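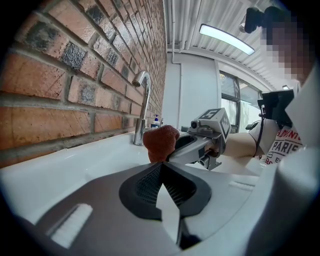 I've had the new Plenel release on my desk since December and I'm still not sold on it. For those who haven't met it, Plenel is the planner our group uses to turn a goal like "wipe the sink" into gripper poses. The changelog promised "cloth awareness". I have been promised cloth awareness before.

What you get is a setting. You tell it the thing in the jaws is soft, and it stops treating the towel as a solid lump with a fixed outline. Fine, that's better than the old behaviour, where the planner would refuse to go near a tap because an imaginary corner of towel might clip it. But the setting doesn't know where the towel is. It just stops caring. Youssra Badawi called it "looking the other way with extra steps" in the review, and I have yet to hear a better description.

My other grumble is timing. The pose tracker and the camera run on separate clocks, and Dradura, which is meant to line them up, was drifting by 90 milliseconds on long recordings. Ismail Zaki found it by plotting the jaw opening against the video and noticing that the cloth seemed to be let go before the fingers moved. I'd spent an evening blaming the controller for that. The fix was two lines in the config, and of course neither of them is in the manual.

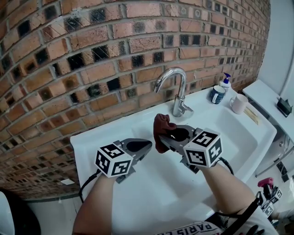
Does the planner need to see the markers all the time?

It can cope with short gaps, as the tracker fills them in from the motion sensor, but past 100 milliseconds I'd throw the stretch away and not trust the guess.

That cut-off is mine, by the way. The default is far more generous, and you get lovely smooth paths out of it that go straight through the porcelain. Smooth is easy. I'd like to see a tool that draws the guessed bits in a different colour, so that people stop showing me plots as if every point had been measured.

Camo does at least grey them out in its viewer, though only if you open the file the long way round, through the import menu. Drag and drop loses the flag. I reported it and got a polite reply.

Next job is getting the wiping force into the plan somehow. At the moment it presses as hard as the path happens to make it press, and I don't believe the claim that a softer finger pad sorts that out. Youssra wants to try the Bùi controller first. I've said I'll look at her numbers when she has some.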